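Workshop notebook, September
Glue trials for the Hatport stools, second batch

Started at 8.40. Heating had been off overnight and the bench room was colder than I like for hide glue, so I put the pot on first and did the sharpening while it came up. The thermometer in the pot still reads low against the good one. I have written the correction on masking tape on the handle. Please leave it there.

Cut 11 test joints from the ash offcuts, all round tenons, same drill bit for every mortise. Six are a plain push fit, five have a slight flat planed along one side to let the glue escape. Last time the tight ones locked halfway home and we had to knock two apart and scrape them. With the flat they all went in by hand and a few taps of the mallet.

Glue is the Testwood pearl, soaked overnight, one part to two of water by weight. I weighed out 104 g dry, far more than needed, and the rest is in the fridge in the jar with the blue lid. It will keep until the end of the week. After that bin it, it goes sour and the smell gets into everything.

Joint 4 has a split running up from the mortise. It may have been in the wood already, I did not look hard enough before drilling. Marked it with a cross and left it in the set anyway, but don't count it towards the result.

Clamped the lot at 10.15. Bogdan Jakubowski wants to pull them at 24 hours. I would sooner wait two days as the room is cold. We agreed to split them: odd numbers tomorrow, even numbers the day after.

The pull rig needs looking at before then. The hook has worn a groove in the crossbar and the load slips sideways when it gets past halfway. For reference, the best joint in the first batch let go at 186 kg and the break was in the wood, so the glue line wasn't what gave. I'd like to see that again before we tell Ovitz anything about seat rails.
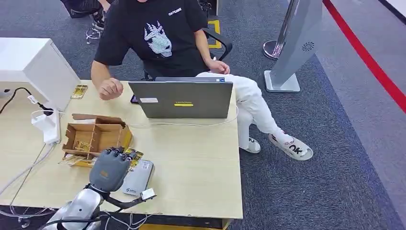 Entry by Bleddyn Gough, bench room

Afternoon. Laptop out on the desk to type up the first batch. The spreadsheet still has the old column order, with tenon diameter after load, and I have left it that way until both batches are in.

Kwiatkowski rang about the ash. The next boards are air dried and thicker than we asked for — fine for legs, wasteful for rungs. Said yes to 8 boards.

To do: file the crossbar, new masking tape, check moisture in the rungs by the window. Pot washed and upside down on the rack.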